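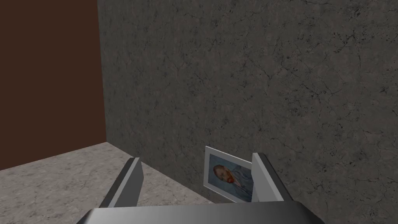

Peak flow diaries should go back to paper

Asthma clinics have spent several years moving home peak flow readings from paper charts to phone apps. I think the change was made too early, and for most adults with mild or moderate asthma it should be reversed.

A peak flow meter records how fast a person can blow air out, in litres per minute. One reading means little. The best of three blows, taken morning and evening over two weeks or more, shows how much the airways vary, and variation is what the clinician wants to see. A patient whose best is 500 and who drops to 400 each morning has a pattern worth treating, even if neither figure looks alarming.

The paper chart shows that pattern as it is drawn. The patient marks a cross, sees it sitting below yesterday's cross, and has the week in view. The app used at the Ostgate clinic, Dasisach, opens on the latest number in a coloured circle. The graph is two screens further in, and its vertical scale changes to fit the data, so a small wobble and a serious fall can look the same.

Mpho Ndlovu, a respiratory nurse at Plundlow, went through the records of 229 patients who had been given the app. Her complaint was with the gaps. Many people stopped entering readings by day 8, and some filled in several days at one sitting. Paper charts are also filled in late, of course, but a clinician can often spot it from the same pen and the same slant all the way down the page.

Supporters of the app point out that readings reach the clinic without an appointment. They do, but a reading sent on Saturday evening is generally not read until the next working day. Patients may assume otherwise, and that is a risk the paper chart never carried.

I would keep the app for people with severe asthma whose readings are checked daily by a named nurse. Everyone else should get a chart with a fixed scale, a pencil, and their action plan printed on the back.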